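Minutes, packing meeting, Dandia shed, 18 May 2026

Hi all, I've typed these up while I can still read my own writing! First up was what's going in the kit and what's staying home. The little white bottle with the white cap got its own turn.

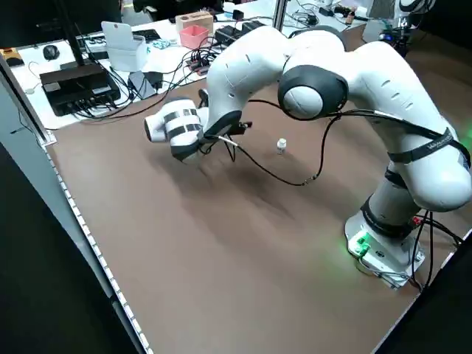 Priit Krūmiņa, Secretary

We agreed small bottles get packed upright (motion carried, bit of grumbling). Next came cups and tubs, and I moved that the white ones go in last.

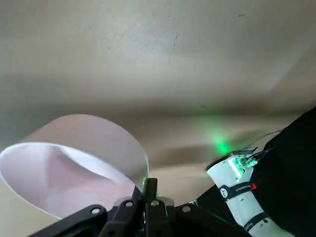 Wolfram Lindemann would sooner see them go in first with the small stuff tucked inside, and asked that it be minuted. Done, Wolfram!

Then on to the case, and its clear dividers are staying put.
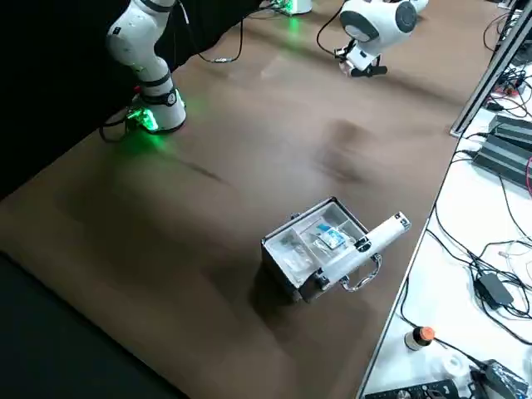

Item 4: silver case, open on the brown table

Labels next. I'm ordering 200 from Adetmont.

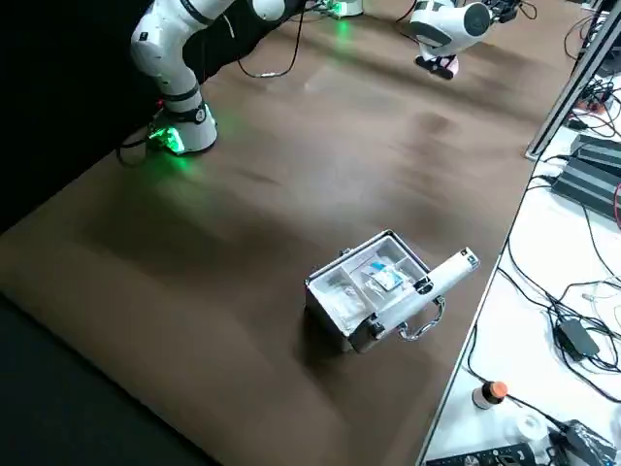
Priit Krūmiņa

Action on me: ring Mwaipopo for a colour chart before we order. Meeting closed, kettle on.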